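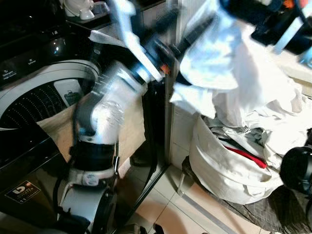 The film was called Preltulen, and according to the email it had no script. Daranee Tanasarn had been subtitling films for long enough to know what that usually meant. It meant there was a script and somebody had lost it, or that somebody thought a film without one would get into Lulletti.

The fee was £2,000, half now. She said yes.

The film ran for 105 minutes, and for most of them an old man sat in a house on an island and talked to his dead brother. He talked while he gutted fish. He talked while he looked for his glasses. Once he talked through a shut door, and the camera stayed outside on the step with a hen. The director, Haziq Tarigan, had written two pages of notes for Wodamus, the distributor, saying that the man was his uncle, that the brother was Haziq's own father, and that every word had been caught by chance over a single winter.

"By chance," Daranee said to the screen, and went back to the start.

She didn't mind people making things up. Half the films she had worked on were made up from end to end, and said so. What she minded was a director's note. In her view a director's note was where a film went to be kinder to itself than anyone else would be.

On the second day she noticed the boat. In the kitchen, early on, the uncle told his brother that he had sold the boat to a man with bad teeth. Much later, on the beach, he said he had never sold the boat, it had gone in a storm, and good riddance. She typed both lines. Then she wrote to Haziq and asked which was right, as she would need to pick a word for "gone".

He rang her, which she disliked.

"Both," he said.

"It can't be both."

"He says both."

"Yes, but if it's a mistake, people will think it's mine. They always think it's the subtitles."

"Leave it as it is, please."

His voice was younger than his notes. There was a bus or a lorry behind him. She asked whether his uncle had seen the film, and he said not yet, and she asked whether his uncle knew that he was in one. It was meant as a joke. He took a while over it.

"He knew there was a camera," said Haziq.

She wrote "a camera" on the pad beside her and drew a box round it.

After that she couldn't leave it alone. She would stop on the old man's face and look for the actor. There was a way he had of finishing a sentence and then glancing down to the left, and she decided that a page must be lying there, on the bench or the arm of the chair. It happened in the kitchen and it happened in the yard. On the beach there was nothing to the left of him but sand, and he looked at that as well.

So he was a good actor. Fine. She had met several.

The line that gave her the most trouble came near the end. He was sitting on the bed with one sock on. He said four words, and the third could mean "late" or "tired" or, in the north, "forgiven". You're late again. You're tired again. You're forgiven again. She tried them all under the picture, one after the other, and each time his face seemed to agree with whatever she had typed. That annoyed her more than the boat.

She rang Haziq this time.

"What did you mean by it?" she said.

"I didn't mean anything. I didn't write it."

"All right. What did he mean?"

"I was behind the camera," he said. "I thought he was talking to me. I was about to answer."

"Did you?"

"No. I'd have ruined the sound."

She thought that this was exactly the kind of thing a person would prepare for an interviewer, and she told him so. He laughed, though not very much. Then he said that his uncle had called him by his father's name for the whole of that winter, at meals and through the wall at night, and that he had cut this out, every time it came, because it made the film too easy to understand. The glasses, the fish, the boat. The old man hadn't been talking to a ghost. He'd been talking to whoever was in the room.

"That isn't what your note says."

"No," said Haziq. "They asked me for a note that would help."

Daranee looked at the uncle, who was stopped on the screen with his mouth slightly open and his eyes down to the left. It was about the height, she supposed, of somebody crouching beside a tripod. She didn't altogether believe that either. If you told her a thing for long enough she could generally see it, and she'd learned not to be impressed by that.

She put "late". It was the plainest, and it fitted.

The file went off that evening with 2,468 subtitles in it, and the other half of the money came when it was supposed to, which made a change. Lulletti turned the film down. Wodamus showed it on 27 Nov 2021 at the Ortuño, a cinema with 100 seats and a smell of wet coats, and sent her a pass.

She sat near the back. A woman in front of her cried at the hen, for some reason. During the scene on the bed Daranee watched the bottom of the screen, as she always did, and her own word came up white and clean and stayed for as long as she had told it to.

Afterwards a thin man in a borrowed-looking jacket stood beside the screen and took questions. Someone wanted to know if the uncle was a professional.

"People ask that," said Haziq Tarigan.

He looked down to his left before he went on. Daranee leaned out into the aisle to see what was there, but the man in the end seat had stood up to put his scarf on.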